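4.2 Tape, string and the habit of leaving a repair in place

When we began our visits in Altwood and Satetbridge, we expected the households to tell us mostly about the big repairs, the roofs and boilers and cars that cost real money and get talked about for years afterward. They did tell us about those, and at length. But the small repairs came up again and again, often while we were putting our coats back on, and it took us a while to see how much of the mending in a home is of this kind. Of the 224 households that filled in the repair diary, most listed at least one item held together with tape, and many listed several without seeming to think of them as repaired at all.

We found it useful to separate the stopgap from the settled repair. A stopgap is made with the idea that something better will follow – a new handle will be ordered, a cousin with the right glue will come by. A settled repair is one the owner has stopped thinking about. The trouble, for anyone trying to sort a diary into tidy columns, is that the first turns into the second so quietly. One woman in Altwood told us that her broom had been "waiting for a new pole" since before her youngest was born, and she laughed when we asked whether she still meant to buy one.

Tape lends itself to this drift because it can be added to. A cracked cup must be glued again from scratch, but a taped piece simply gets another turn, and then another (Figure 3).
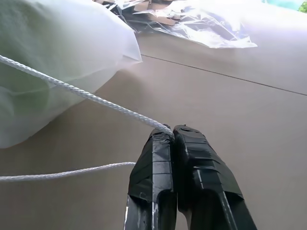

Figure 3. Black tape wound in overlapping layers, with a loose flap near the lower right.

People had firm views on how the work should be done. Older participants tended to stretch the tape hard and overlap it by half its width, and several were a little scornful of anyone who used a knife where tearing would do. Younger ones were more likely to reach for whatever roll was nearest, and to say so cheerfully. We had supposed that color would matter in rooms where guests are received, and for a few people it did, but most chose black for everything and gave the matter no further thought.

Shame was less common than earlier writing on thrift had led us to expect. In the 30 longer interviews we asked directly whether visitors ever remarked on a mended object, and the answers were mostly fond ones, about a neighbor who had offered a better roll or a grandchild who had wanted a turn at the wrapping. Embarrassment, where we met it, was kept for things that had been left broken. We return to this point in Section 5, where the Satetbridge diaries are set beside the spending records each household kept through August.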